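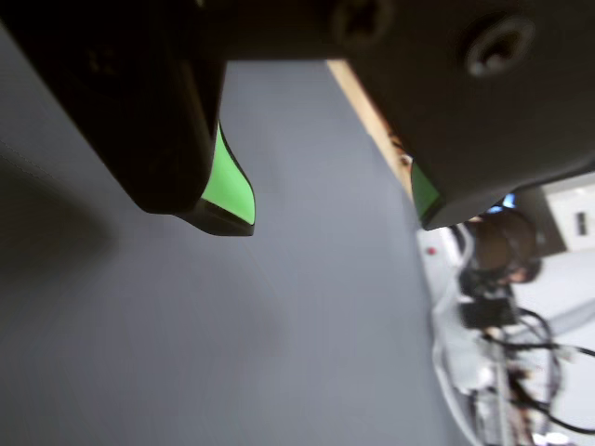 Photos: Dardo Escobar / Primlow Workshop

Quiroga: a tabletop arm, built on evenings and spare afternoons

Quiroga is a small robot arm that Fraser Dunbar and I have been putting together at Primlow, the shared workshop behind the old dairy. It started as a kit of motors Fraser bought and never opened. By July it could move under its own power, and since then most of the work has gone into the gripper, the cabling and the place where it all sits.

This page is for members who have asked what we are doing at the end bench, and for anyone who wants to build something similar. Full drawings are in the project folder on the workshop computer.

The fingers

The gripper has two black fingers with a lime-green pad set into each. We went through several shapes of pad before this one. The first set was flat and thin, and boxes were fine but anything round slid out of the bottom. The curved ones are thicker and have a bit of give. They took most of an evening to mould and another to trim.

If you make your own, leave the pad slightly proud of the finger. Ours were flush on the first try and the hard plastic touched before the pad did. A strip of masking tape in the mould was enough to fix it.

One of the screws in the gripper is an ordinary cross-head. Fraser wanted hex and may still get his way, but the shop had cross-heads. Do them up by hand. I cracked one housing with the cordless driver and had to print it again overnight.

Opening and closing is done by one motor. The fully open position is set in software and needs setting again whenever the gripper has been taken apart. I keep forgetting this. The sign that you have forgotten is a buzzing noise when the fingers reach the end of their travel and the motor carries on pushing.

The arm

The links are black, printed at the workshop on the older of the two machines. The upper arm link was the slowest part and failed twice when the corners lifted off the bed. A wider brim sorted that out. We also turned the part so the layers run along its length, and that version has held up well.

The motors are from Arkis. They are not the cheapest but they all speak the same protocol and can be chained one to the next, so there is less wire to run up the arm. Each one needs its own number before it goes in. Do this on the bench, one motor at a time, and write the number on the case with a paint pen. Fraser did the whole set in one go with no labels and we spent an afternoon finding out which was which. 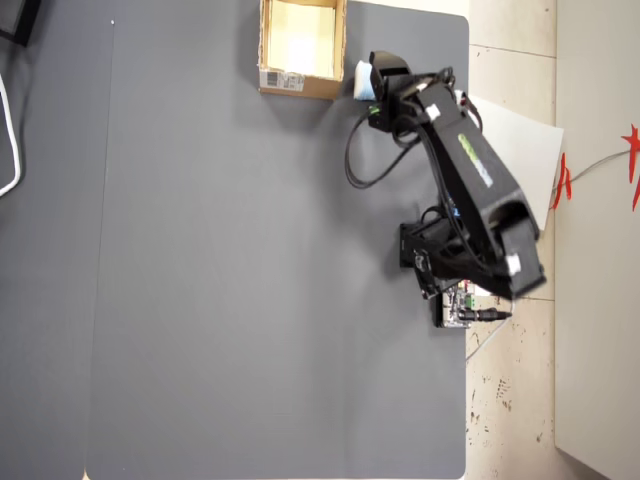 Cables have been the most tedious part. The run to the gripper needs enough slack for the wrist to turn all the way over, and any slack you give it will try to catch on something. We have tried spiral wrap (too stiff), a cable chain (too heavy) and elastic hair ties. At the moment it hangs in a loop and we watch it. Suggestions are welcome, and there is a sheet for them pinned up by the kettle.

Power and control

The board is a Meler motor controller with screw terminals. Power comes in through a barrel plug, and the supply we use is rated for 24 volts. Check the polarity with a meter before you plug anything in. The board has no protection against getting it wrong, and we know this from the first board.

The board is bare for now. A case is drawn but the lid fouls the terminal block, so I need to move one wall and print it again. Until then please don't put anything metal down near it, and unplug it before you move the arm.

The software is a few short scripts. One reads all the joints and prints their positions, one moves the arm to a saved pose, and one plays back a list of poses in order. The longest list so far is 537 poses, and it ran to the end without losing its place. Playback speed is set as a percentage. Leave it at 29 while you are trying something new. At 100 the base motor gets ahead of the others and the whole arm shakes when it stops.

The table

The working area is a dark grey mat. We began on bare wood, and the arm's own shadow on the grain made it hard to judge where the fingertips were. Plain grey is much easier on the eye. It also stops small things bouncing away when they are dropped.

Most of our practice has been with cardboard boxes and small light objects, moved from one spot to another. The side of a box is awkward. If the fingers come in too low they push the whole box along, and if they come in too high they fold the flap. Fraser puts a bag of screws inside to weigh it down. I would like to get the approach right without the bag, and we have agreed to differ.

Still to do

Board case, second version.
New wrist bracket with a slot for the cable.
Spare set of finger pads. The mould is on the top shelf and should be good for a few more.
A proper stop button. At present you pull the plug.
Tidy the scripts and put the comments in one language. Mine are half in Spanish.

If you would like to have a go with it, leave a note in the bench book and one of us will show you the start-up order. Pad material is kept in the cupboard with the resin, and the offcuts are free to anyone who wants them.

Dardo Escobar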